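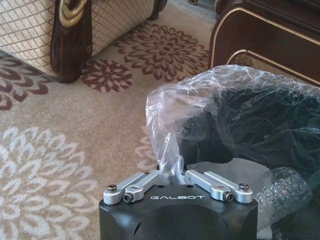
Plástico torcido entre duas hastes de alumínio prateado.

Perguntas frequentes sobre rinite alérgica

Reunimos nesta página as dúvidas que chegam com mais frequência ao balcão e ao telefone da Clínica Gadham. As respostas são gerais e servem para adultos. Para crianças pequenas, grávidas e pessoas com outras doenças respiratórias, fale com o médico antes de mudar qualquer coisa no tratamento.

O que é a rinite alérgica?
É uma inflamação do revestimento interno do nariz, provocada por uma reação exagerada do organismo a substâncias que para a maioria das pessoas são inofensivas. As mais comuns são os ácaros do pó, os pólenes, os fungos e as partículas que vêm da pele e da saliva dos animais.

Quais são os sintomas?
Espirros seguidos, nariz entupido ou a pingar, comichão no nariz, no céu da boca e nos olhos. Muita gente também se queixa de cansaço durante o dia, porque dorme mal com o nariz tapado. A febre não faz parte do quadro.

Como distingo uma alergia de uma constipação?
A constipação costuma passar em poucos dias e pode trazer dores no corpo, garganta inflamada e alguma febre. A alergia dura enquanto durar o contacto com o que a provoca, dá mais comichão e o corrimento mantém-se claro e líquido. Se todos os anos fica "constipado" em maio, vale a pena investigar.

A rinite é hereditária?
Há uma tendência familiar. Filhos de pais com alergias têm maior probabilidade de as desenvolver, mas podem ser alérgicos a coisas diferentes. Também há pessoas sem qualquer caso na família.

Posso ganhar uma alergia já em adulto?
Pode. É mais frequente os sintomas aparecerem na infância ou na adolescência, mas recebemos todos os meses pessoas com mais de 62 anos que nunca tinham tido queixas. Nessas idades convém confirmar que não se trata de outro problema, como um efeito secundário de um medicamento para a tensão.

Que exames são feitos?
Na maior parte dos casos, a conversa com o médico e a observação do nariz já dizem muito. O exame mais usado para confirmar são os testes cutâneos: colocam-se gotas de extratos no antebraço, faz-se uma picada superficial em cada uma e lê-se o resultado passados uns 15 a 20 minutos. Também se pode pedir uma análise ao sangue, útil quando a pessoa não pode parar os anti-histamínicos ou tem doenças de pele no local do teste.

Os testes cutâneos doem?
Incomodam pouco. Sente-se uma picada leve e, se houver reação, comichão e uma pequena borbulha, que normalmente desaparece em algumas horas. O painel que usamos na Gadham tem 13 extratos.

Tenho de parar a medicação antes dos testes?
Os anti-histamínicos têm de ser suspensos alguns dias antes, porque escondem a reação. O prazo depende do medicamento e é indicado quando marcar. Os sprays nasais com corticoide podem, em geral, continuar. Não suspenda medicamentos para o coração, para a tensão ou para a depressão por iniciativa própria — telefone primeiro.

Que tratamentos existem?
Os anti-histamínicos em comprimido aliviam sobretudo os espirros e a comichão. Os sprays com corticoide atuam melhor no nariz entupido, mas precisam de uso diário e podem levar alguns dias a fazer efeito completo. Quando os olhos são o principal problema, há gotas próprias. Em casos escolhidos pode propor-se a imunoterapia, conhecida como vacina da alergia.

Como se usa o spray nasal?
Assoe o nariz, agite o frasco e incline ligeiramente a cabeça para a frente. Use a mão direita para a narina esquerda e a esquerda para a direita, com o bico apontado para o lado de fora do nariz e nunca para o meio. Inspire devagar. Se o líquido lhe chega à garganta, está provavelmente a inspirar com demasiada força. Algum sangue quando se assoa pode acontecer; se se repetir, peça que lhe revejam a técnica.

Posso usar descongestionante todos os dias?
Não. Os sprays descongestionantes de venda livre aliviam depressa, mas não devem ser usados por mais de 5 dias seguidos, ou menos, se o folheto assim indicar. Depois disso o nariz tende a entupir ainda mais quando o efeito passa, e a pessoa acaba por não conseguir largar o frasco.

A lavagem com soro ajuda?
Ajuda a limpar secreções e alergénios e pode ser feita mais do que uma vez por dia. Use soro fisiológico de farmácia. Se preparar a solução em casa, a água tem de ser fervida e arrefecida, ou esterilizada. Não use água diretamente da torneira. Faça a lavagem antes do spray de tratamento.

O que posso fazer em casa contra os ácaros?
Lave a roupa da cama todas as semanas a 60 graus. Use capas antiácaros no colchão e na almofada, areje o quarto e mantenha a humidade baixa. Alcatifas, cortinados pesados e peluches guardam muito pó. Limpe com um pano húmido, que levanta menos partículas do que o espanador.

E na época dos pólenes?
Mantenha as janelas fechadas nas horas de maior concentração, use óculos de sol na rua e não seque a roupa ao ar livre nos dias de vento. Tome banho e lave o cabelo ao chegar a casa. No carro, circule com os vidros fechados e troque o filtro do habitáculo nas datas previstas.

Tenho de dar o meu gato?
Nem sempre. Afastar o animal do quarto, lavar as mantas com regularidade e tratar bem os sintomas é suficiente para muitas pessoas. Se houver asma associada e mal controlada, a conversa é outra e deve ser tida na consulta. Nenhuma raça é totalmente livre de alergénios.

A rinite pode passar a asma?
As duas doenças aparecem muitas vezes na mesma pessoa, e uma rinite sem tratamento pode dificultar o controlo da asma. Se tem tosse noturna, pieira ou aperto no peito, diga-o ao médico. Falta de ar intensa, inchaço da língua ou dificuldade em falar são uma urgência: ligue 112.

Quanto tempo dura a imunoterapia?
Geralmente entre três e cinco anos. As injeções são dadas na clínica, com vigilância de meia hora depois de cada uma. A primeira avaliação de resultados é feita aos seis meses.

Onde são as consultas?
Temos consulta de alergologia em Gadham e em Clondby. Os testes cutâneos só se fazem em Gadham. Em Clondby pode fazer a colheita de sangue, até às 11h00, sem marcação.

O que devo levar?
A lista dos medicamentos que toma, exames anteriores e, se possível, um registo dos dias em que teve sintomas.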